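Domingo, 25 de junho de 2023

Caderno da bancada 2, streaming / bilheteira online

Ontem não escrevi nada, fica tudo junto aqui. O Gerrit Martens quer a loja de aluguer de filmes da Cusby a funcionar dentro da app de encomendas até agosto. Prazo curto. Falta-nos metade do fluxo dos códigos.

Ponto da situação:
- código promocional gera bem no lado da Cusby
- chega ao SMS, chega ao mail (mail às vezes em duplicado, ver abaixo)
- o resgate no leitor da Jendik falha quando o cliente já tem sessão iniciada noutra televisão
- catálogo de teste da Stolomell carregado, 600 títulos, capas incluídas. Legendas em pt-PT e pt-BR trocadas nalguns, não sei se é erro deles ou do nosso importador

Teste da manhã: 60 códigos emitidos de seguida, 4 rebentaram com "oferta inválida". Os quatro tinham sido pedidos com o carrinho aberto noutro separador. Repeti com um separador só e não deu erro nenhum. Portanto é o token da encomenda que fica velho, quase de certeza. A Boersma diz que do lado do pagamento está tudo limpo e pelos logs deles parece-me que têm razão.

Mail em duplicado: a fila reenvia se não recebe confirmação ao fim de 30 segundos. Subi para 60 no ambiente de testes e deixou de acontecer, mas isto é penso rápido. Tem de haver uma chave única por envio. Falar com o Gerrit antes de mexer em produçao.

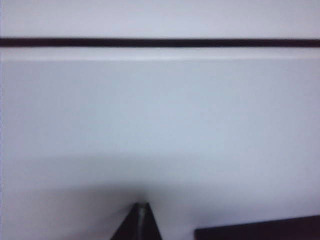
Outra coisa, a janela de aluguer. O contrato da Stolomell conta a partir do primeiro play, a nossa base de dados conta a partir do resgate. Quem resgata o código à sexta e só vê no domingo perde o filme, e vai reclamar connosco e não com eles. Mudei o campo, falta migrar os registos antigos. Não esquecer o fuso dos Açores!!

Qualidade: o leitor arranca sempre em SD e demora a subir. Na box velha da Jendik nem chega a HD, fica ali a patinar. Experimentei forçar o perfil inicial mais alto, piorou, começa com o circulo a rodar. Voltei atrás. Guardei as duas configurações na pasta comum, ramo leitor-perfis.

Por fazer:
- invalidar token quando o carrinho muda
- chave única no mail
- migração da janela de aluguer
- perguntar à Stolomell pelas legendas trocadas, mandar lista
- texto do ecrã de erro, "oferta inválida" não diz nada a ninguem

Amanhã começo pelo token.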